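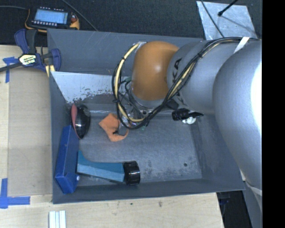 Lunstead Sorting Room
Progress report to the Dirus Fund, second period
Prepared by Lakshmi Panicker for Waltraud Fankhauser

Dear Waltraud,

Thank you for your patience with this one, and thank you again for the extra week. October was busier than any of us had planned for, and I wanted to have the full month in hand before I wrote to you.

Where we are

When I last reported, household goods were coming in the front door at Innes Street faster than we could look at them, and most of what arrived on a Saturday was still in its bags the next weekend. I am very glad to tell you that the pile is gone. We sorted 1,234 items this period, and almost 800 of them have already gone out again, either to families on our list or to the Ulis shop, which takes the pieces we can't place ourselves. The rest are on the shelves, labeled and waiting for the right home.

I know the Fund asked us to think hard about how we sort before asking for more space, and I grumbled a little at the time (you were kind enough not to mention it on the phone). You were right. We had been tipping bags straight onto the tables, so small things rolled off and sets got separated, and then somebody would spend half an hour looking for the lid to something. Now everything goes into a bin first, and the contents are put together in small groups before anything is moved on. It is slower for the first few minutes and a good deal quicker after that.

The bins and tables

You asked in your last letter whether the big metal bins were holding up. They are, and I have grown quite fond of them. They were secondhand when we got them and they look it – the gray floors are scuffed, there are dark patches in places, and one has a sloped panel at the back with a whitish, scraped area that no amount of rubbing has improved. None of that bothers us. They don't tip when you lean on them, and they are wide enough to spread things out so you can see what you have.

The pale wooden tables are the right height for most people, though our taller sorters would like them raised a few inches, and I have promised to look into blocks for the legs. I would like to put something under the bins as well. Metal on wood is noisy when you slide it, and it won't do the tabletops any good over a whole winter. I have priced felt pads and they come to less than $100 for the room, so I plan to take that from the supplies line unless you would rather I didn't.

What we have learned

The grouping took some practice. Our first rule was to sort by room of the house, and that sounds sensible until you are holding a pair of scissors. We talked it over for most of one Tuesday afternoon and settled on sorting by where the thing goes next: straight to the shelves, to be washed, to be mended, to Ulis, or to recycling. People learned it in a day. It also means that if someone has to leave in the middle of a bin, the next person can pick it up without asking what was meant.

Washing is our tight spot now. We have one deep sink and it is in use from the time we open at 9 until we lock up. Things marked for washing sometimes sit for two or three days, and that is the one part of the room that still looks the way the whole place did in the spring. I don't have a neat answer yet. The church next door has offered us the use of its kitchen on mornings when there is no lunch, and we are going to try that before we talk about plumbing.

Mending has been a happy surprise. I had expected us to send most of the broken pieces to recycling, but a good many only need a screw or a dab of glue, and there are people who will cheerfully sit and do that for a whole afternoon if you give them a decent lamp.

Spending

We are inside the budget on every line except labels, where I underestimated badly. We go through them like paper napkins! I have moved a small amount over from printing to cover it, and the full sheet is attached so you can see where it came from.

Next period

We would like to get the washing sorted out, raise the tables, and write the sorting rule up properly so that it can go on the wall in large type. I would also like to start sending Ulis a list the day before each pickup. They have asked for it twice, very politely, and they ought to have it.

Please do come and see the room when you are next in Lunstead. Mornings are best if you want to see the sorting itself, and the coffee is better then too.

With warm thanks,
Lakshmi Panicker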